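Structured onboarding

Structured onboarding is the part of personnel management that covers the period between a signed job offer and the point at which a new employee works without special supervision. It is distinct from orientation, which is usually a single event lasting a day or less, and from job training, which concerns the tasks of one position. In most large employers the three overlap, and the terms are often used loosely.

Scope

A structured onboarding plan normally sets out paperwork, access to systems, required courses, meetings with a supervisor, and dates on which progress is checked. The plan is tied to a job class. A warehouse clerk and a payroll analyst at the same site may share the first two days and nothing after that. Contractors and seasonal staff are commonly given a shorter plan, and in some firms none at all.

The period before the first working day is called preboarding. Tax forms, bank details, and equipment requests are handled at this stage. Delays in preboarding are usually traced to missing approvals in the hiring department.

Phases

Most published models divide the process into phases of fixed length. The Plestmont model, used mainly in distribution and light manufacturing, has 2 phases. The first ends at 60 days and deals with attendance, safety, and basic procedure. The second has no fixed end and closes when the supervisor signs a release form. Later versions allow the first phase to be extended once.

The Baláž scale is a scoring method often attached to such plans. Each new hire is rated by the supervisor and by a peer, and the two ratings are kept separate. The scale was meant for groups of new hires entering together, and its use for single hires has been questioned, as a rating of one person has no group to be compared with.

Software

Onboarding software assigns tasks, sends reminders, and records completion. It may be sold as part of a wider personnel system or as a separate product that reads employee records from one. Dinel, a task-routing product of the second type, was first built for employers with up to 300 staff. A later release raised the limit to 900 and added support for more than one legal entity. Tasks in Dinel are held in templates, and a change to a template does not affect plans already in progress unless the plan is reissued.

Common functions include electronic signature, course assignment, and document storage. Links to badge and door systems are less common and tend to be built for each customer. Where such a link is absent, access requests are sent by e-mail and closed by hand, and the date of closing may differ from the date on which access was granted.

Measurement

The usual measures are time to release, completion rate of assigned tasks, and turnover in the first year. Time to release is sensitive to supervisor workload. Completion rate is easily inflated when tasks can be marked complete without proof. Ludmila Michalík, in a review of records from the Brundham distribution center, found that late forms clustered in April, when hiring was heaviest, and that the delay lay with reviewers. The review recommended a second approver for each job class. 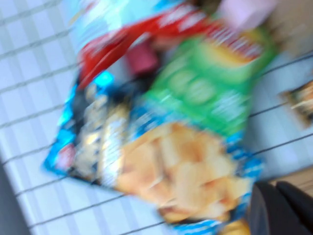
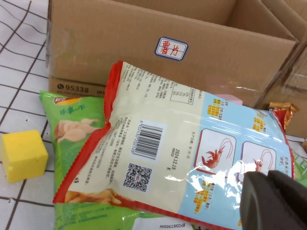
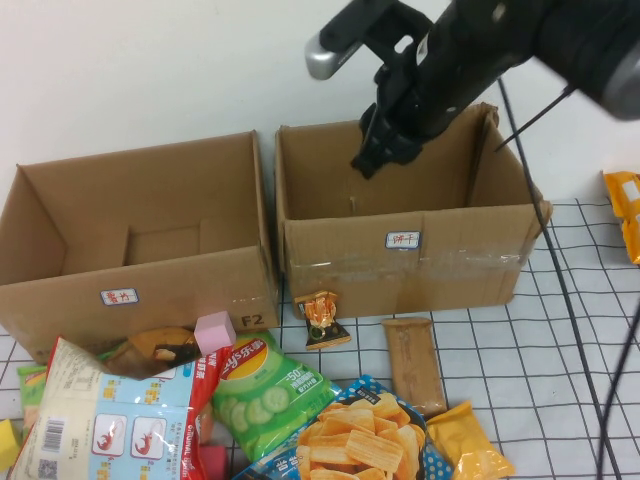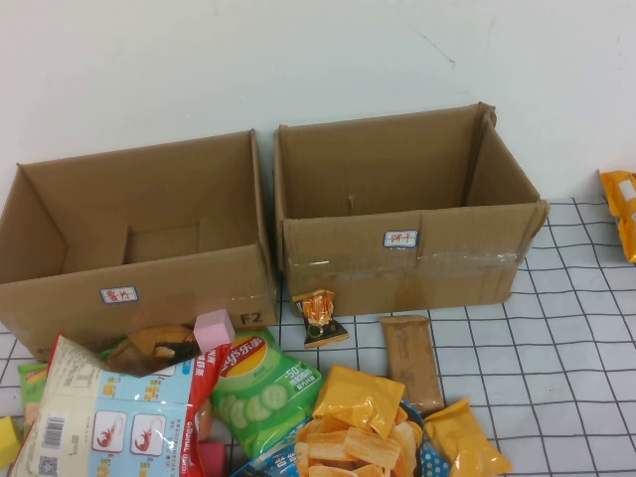

Turnover figures require more care. An employee who leaves during the first phase may be counted as a failed hire, an onboarding loss, or both, depending on the reporting rule in force. Comparison between sites is of little use unless the same rule is applied at each.

Rehires and transfers

Former employees who return within a set time are often placed directly in the second phase. Transfers between sites repeat only the safety and access portions of the first. In both cases the earlier record is kept open or copied, and a copied record should carry its original dates. Some systems overwrite them on copying, so that time to release appears shorter than it was.

See also

Employee orientation
Probation (employment)
Personnel records
Staff turnover

Page last changed 2025-08-17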